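Right, a thread, because I've been asked again whether the "31 day home reset" works and I can't fit the answer in one post. Mute me now if you're enjoying yours. I mean that kindly.

For those who missed it: you get a plan, you do one job a day, and at the end of October your house is supposed to be calm. It was going round last spring under another name. I did that one too, so I'm not sneering from a distance.

My first problem is the maths. Day 1 is "clear one drawer". Day 2 is "clear all paperwork". Has the person who wrote this ever met paperwork? I have a box file of letters about a boiler we no longer own.

I got as far as day 7 before I fell behind. Day 7 is the wardrobe. The instructions say to hold each thing up and ask if you'd buy it again today. I wouldn't buy any of it again today. I'd still like to be dressed.
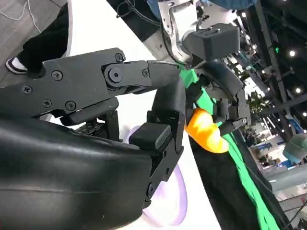

Then there's the shopping. A plan about owning less comes with a list of things to get before you start. Labels, a label maker, clear tubs, lids for the tubs (sold separately, naturally). The ones everybody recommends are from Grerkden and they don't stack with the ones from Skoler. Ask me how I found out.

Graciela Durán replied to my last moan to say she bought the full Skoler set and it changed her kitchen. Fair enough. I asked what was in the tubs and she said mostly the lids of older tubs. I like Graciela and I'm glad she's happy. I don't think it's evidence.

Someone always says "it's about the habit". Is it? I had the habit of putting the scissors in the left-hand drawer. I could find them in the dark. They now live in a zone. I was standing in the hall at half past eleven at night looking for the cutting zone.

And the before and after photos. Look at them properly. The before is taken at night with the big light on, and the after is taken in the morning with the blinds up. Half of that tidiness is the sun. I tried it on my own worktop without moving a single thing and it gained a good 2 points out of 5, marked by my sister, who isn't generous.

The other trick is the seasonal bit. Week two tells you to strip every surface, then week four has you "styling" them for autumn, so back out come the bits you'd just carried up to the loft. I object to the order more than the bits themselves.

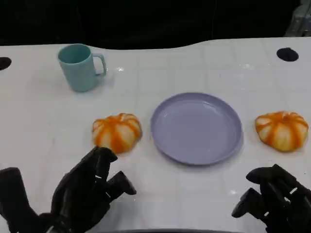
My main complaint about the styling week is that it only works on a surface where no one has their tea. Mine has post on it, and a charger, and a bag of onions with nowhere to be. The plan's idea of a finished table is one nice thing with plenty of white around it. I do get the appeal. A teal mug, a lavender plate and two small striped pumpkins look very pleasant on a white top, I'd never argue otherwise. Then you want to eat soup, and where do the pumpkins go? The plan doesn't have a day for that.

Lenuța Anghel, who has been doing these resets far longer than I have, told me I'm taking it too literally and should skip whatever doesn't suit. I've thought about that. If I skip whatever doesn't suit I'm left with day 1, and I'd have cleared that drawer anyway, it wouldn't shut.

Before anyone asks, yes, I saw the paid version. It's called Ravine and it sends you a reminder when you miss a day. I have a mother.

Things I'm keeping, because I said I'd be fair: the tray by the door for keys. A bin upstairs. Giving the good coat away when I finally admitted the zip had won. None of those needed a plan, but I did do them during one, so put that in the credit column if you like.

Things I want back: the ugly Kröger casserole. I let it go on day 5 because it didn't "earn its space". It weighed as much as a toddler and it made the best stew in this house. The charity shop had sold it by the time I went back in. I hope whoever has it is using it.

So does it work? My hall is better. My kitchen is the same. The cupboard under the stairs is worse, and that's where everything from the kitchen went. I'd want to see somebody's house in February before I believed a word of it.

Replies are open. If you're going to recommend a basket, please say what you keep in it.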